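Boards > Upholstery & Soft Furnishings > Cushions and Fillings > Flat seat cushions, foam or feather

24 replies · 3 shares

tackstrip_ed
Loose seat cushions on a three-seater, about nine years old. Original fill is feather in a plain cotton inner, no channels. They look fine at breakfast and by evening the front edge has dropped and the fill has gone to the back corners. I plump them daily and I'm tired of it. Options as I see them:

foam core, polyester wrap
foam core, feather wrap
refill the existing inners and carry on

Seat is sprung, webbing is sound. I weigh more than I did when I bought it, which may matter to the density question.

corded_edge
Foam core with polyester wrap. High resilience, 35 kg/m3 or better, medium-firm. Cut it slightly oversize so the cover is under tension. If the foam is cut to the exact finished size the corners go slack within a year.

Gramalell_Rd
Disagree on going straight to foam. An unchanneled inner is the fault here. Feather migrates because there is nothing to stop it. Sew a new inner in downproof cambric with internal walls and refill each channel by weight. You keep the same sit, and you can top up one channel without opening the others.

tackstrip_ed
How many channels for a seat cushion?

Gramalell_Rd
Run them side to side, not front to back. Walls the full height of the border. I put slightly more fill in the front channel. Leave a zip or a hand-closed opening at the end of each.

corded_edge
Channels slow it down. They don't stop it. Within each channel the fill still compresses, and the small feathers break and turn to dust. I've opened inners sold as "fully channeled" where the front section was flat and the rest was fine. A seat takes a static load for hours. Backs and scatters are another matter and I'd use feather there every time.

Amarachi Idahosa
Trade upholsterer here. Both of you are right about part of it. What I fit most often is a foam core in a channeled feather wrap, with the feather on top and bottom. Foam carries the load, feather gives the surface. It still needs plumping, but the front edge holds. Check the border height before ordering. Core plus wrap has to compress into the cover, and people forget the wrap has thickness.

Two other points:

Check whether the cushion is reversible. A cushion with a zip in the back border and the same fabric on both faces can be flipped and swapped left to right. Do this every 2 weeks and the wear evens out. Do it from new. It does little for a cushion that has already set.

Check the platform. Press down on the seat deck with the cushion off. If it dips in the middle, no filling will fix it.

burkholm_b
Following, as I have the same question on a smaller scale. Mine is a black sofa with a patterned backrest and cushions along the seat, and it's the loose ones that are bothering me. I want to refill them and keep the covers.

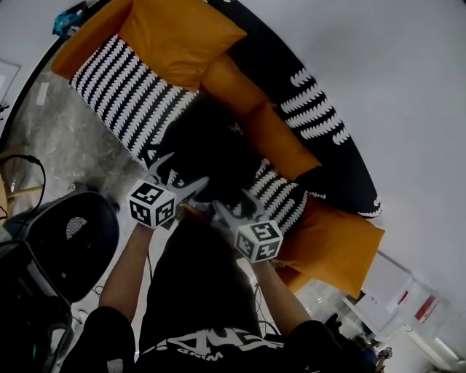
The black sofa with the scalloped pattern on the backrest. Five cushions on it.

For scatters, do I buy inners the same size as the cover or larger?

corded_edge
Larger. One size up for feather, so a 45 cm cover gets a 50 cm inner. For polyester hollowfiber go same size or slightly over, as it doesn't compress down into the corners the way feather does and you get a hard round middle.

burkholm_b
And if the covers are dark, does it matter what color the inner is? I've had white fibers working through a black cover before.

Gramalell_Rd
Color of the inner matters less than the weave. What you saw was probably fill coming through a loose inner. Use downproof for feather, and for polyester use a closely woven cotton instead of the nonwoven stuff the cheap pads come in. Wash a cotton inner once before filling, it tightens up.

seamripper12
Wax the inside of the cambric as well. Bar of beeswax, rub it on, warm iron. Traditional method for ticking.

corded_edge
Not needed with modern downproof, and it makes the inner noisy. The cloth is calendered already. I tried wax once on a pair of bolsters and they crackled.

seamripper12
Mine don't crackle. Too much wax, or the iron wasn't warm enough to drive it in.

tackstrip_ed
Back to seats. I pressed the deck as suggested and it's level with no dip. Border height is 12 cm. If I go with the foam and feather wrap, what core thickness?

Amarachi Idahosa
For a 12 cm border I'd use a 10 cm core and a light wrap. Get the supplier to confirm the finished crown, as wraps vary. Ask for a sample of the foam, stand on it with one heel and see if it bottoms out. Density tells you how long it lasts and hardness tells you how it sits. They get mixed up constantly, including by people selling it.

corded_edge
Agreed on density versus hardness. I'd still skip the feather. He said he's tired of plumping.

tackstrip_ed
Fair. I do like the softer surface though. I may do one seat each way and compare them over the winter.

Gramalell_Rd
They will sit at different heights and it will annoy you. Pick one.

tackstrip_ed
Gone with the core and feather wrap, all seats. Ordered this morning, 5th November. Will report back in March when they've had some use.

burkholm_b
Ordered feather inners one size up. Thanks.

Recent in Cushions and Fillings
Zip or hand-closed border on a box cushion?
Brorkside foam samples, hardness figures wanted
Bench pad slides on painted wood
Re-webbing a Gil armchair, spacing question
Can you machine wash a feather inner?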